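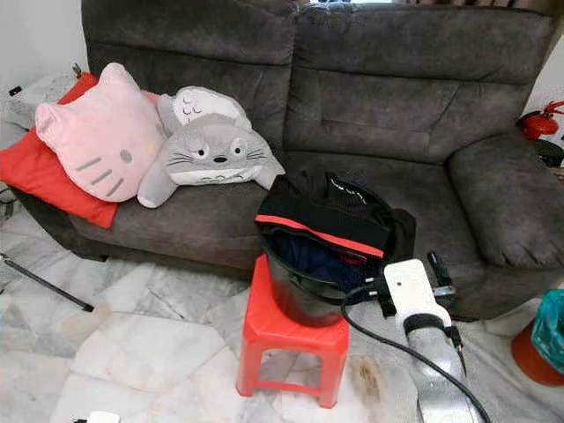
Chapter 4
Showing the Robot How: Teaching by Hand and by Remote

4.1 The laundry problem

Ask a room of engineering students to write down the steps for hanging up a T-shirt and you will get a list that looks sensible. Pick up shirt. Find collar. Insert hanger. Place hanger on rail. Ask them to explain "find collar" to a machine and the room goes quiet, apart from one student who says "train a neural network" and hopes to be excused from the rest of the hour.

Chapters 2 and 3 dealt with robots that are told what to do. A position is measured, a path is computed, the arm goes there, and if the part is where the drawing says it is, everyone goes home on time. Cloth has never read the drawing. A black mesh-like garment bunched over the rim of a bucket has a front, a back and several openings, and none of them can be given a coordinate that will survive the first tug. You could write rules for it. People have. The rules tend to work beautifully on the shirt their author owned.

The other way is to do the task through the robot, record everything, and let the machine work out what you were up to. This chapter is about that other way. It goes by several names, among them programming by demonstration, learning from demonstration and imitation learning. The fine distinctions between them are defended mostly by people with a paper on one of them. We will say "demonstration" and move on.

4.2 Two ways to hold the robot's hand

Demonstrations reach the robot by two main routes.

In kinesthetic teaching, you take hold of the arm and push it through the motion yourself. The motors are set to go slack, or nearly so, while the joint sensors write down where you took them. It needs little extra equipment and you feel every contact directly. You also get tired, you stand where the camera wants to look, and you discover that seven joints can be arranged in a great many ways, most of them uncomfortable for at least one of you.

In teleoperation, you stay out of the way and drive the arm with something else: a joystick, a tracked handset, or a small copy of the arm whose joints the large one follows. Your body is out of the picture, so the camera sees during teaching much what it will see later, when the robot is alone with its responsibilities. The price is touch. Unless the rig sends forces back to you, you learn that the gripper has closed on the stool by noticing that the stool has started to move.

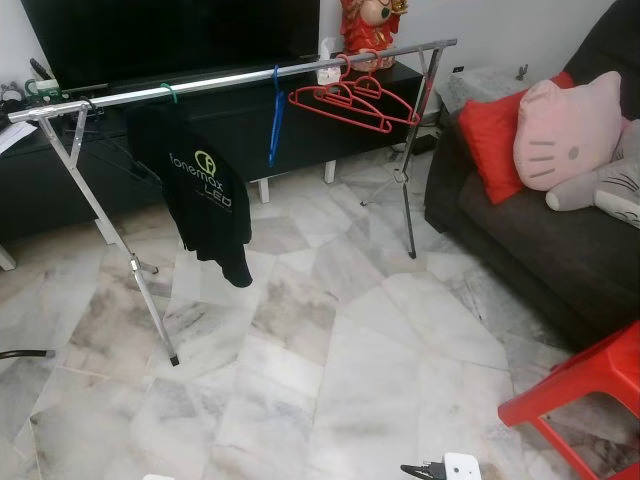
Even a piece of the job that takes you no thought at home, such as getting one hanger onto a rail, becomes a small expedition when done remotely. The hook must clear the rail, come down on the far side and be let go without taking its neighbor along. Two red hangers that overlap present the robot with a question you have been answering since childhood without once being asked it, namely which bit of plastic belongs to which. A person demonstrating the task will answer it in one of several ways, and then answer it differently the next time. Hold on to that thought, as it will cause most of the trouble in Section 4.5.

4.3 A worked case: the Dutness recordings

We will return throughout the chapter to a set of 193 demonstrations made for a course project called Dutness. The task was to take garments out of a bucket and hang them on a folding rack. Poonam Shakya, who ran the sessions, kept a log that ought to be required reading for anyone who believes that data arrives clean. Her entry for the first Thursday reads, in full: "15 attempts. 4 usable. Sleeve."

The usable ones are instructive. So are the others, and the exercises draw on both. In several of them the operator makes a poor grasp, hesitates, lets go and tries again from the other side. A beginner's instinct is to delete these. Shakya kept them and labeled them, reasoning that a robot shown only perfect grasps has no idea what to do after a bad one, and it will make a bad one.

Keep three questions in mind as you read:

What was recorded, and how often? Joint positions alone say where the arm went. They don't say why it stopped.

What did the operator know that the robot did not? If you leaned over to look behind the rack, the camera on the robot did not lean with you.

How much did the room vary? A policy taught next to one sofa may conclude that the sofa is part of the method.

4.4 What a demonstration contains

Formally, a demonstration is a sequence of pairs. Each pair joins an observation, written o, to the action a that the operator took on receiving it. For the Dutness recordings, o holds the camera images together with the joint angles and gripper opening, and a holds the commanded joint angles one time step later. The whole sequence is called a trajectory, or, by anyone who has had to collect a lot of them, an episode.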